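Programme Adport — Rapport d'avancement remis à la fondation Zurley
Rédaction : Olanrewaju Amadi, coordination

Le programme accompagne les équipes de petites structures sur trois sujets : la santé au travail, l'encadrement de proximité et la conduite des réunions. Depuis le dernier rapport, en novembre, 4 nouvelles structures ont signé la convention, dont Luvivville et l'atelier Pugh.

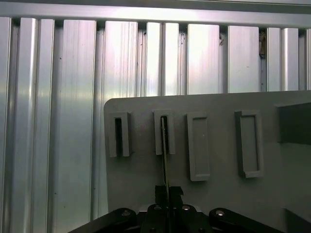 Rapport n° 8

Participation. 200 salariés ont suivi au moins un module complet. Les absences restent concentrées sur les séances du matin, que les équipes postées ont du mal à rejoindre. Nous avons déplacé deux groupes en début d'après-midi et la fréquentation s'est redressée chez Pugh — pas encore à Luvivville, où les plannings changent d'une semaine à l'autre.

Encadrement. Gwion Maddocks a repris les entretiens individuels avec les chefs d'équipe. Le questionnaire a été raccourci à leur demande. La question sur la charge de travail est maintenue, malgré un taux de réponse faible.
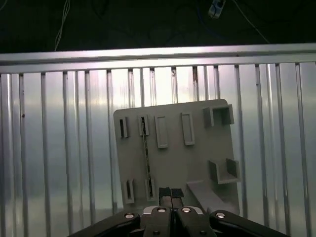
Les comptes rendus d'entretien sont transmis aux directions sous forme regroupée, sans nom ni service. Une direction a demandé le détail par service ; nous avons refusé, conformément à la convention.

Budget. Les dépenses sont conformes au prévisionnel, hors déplacements, qui le dépassent de 1 000 euros. Nous proposons d'imputer cette somme sur la ligne impression, peu utilisée.

Reste à faire avant le prochain versement : le module destiné aux nouveaux embauchés, la traduction du livret et le calendrier d'automne, que Luvivville doit encore valider.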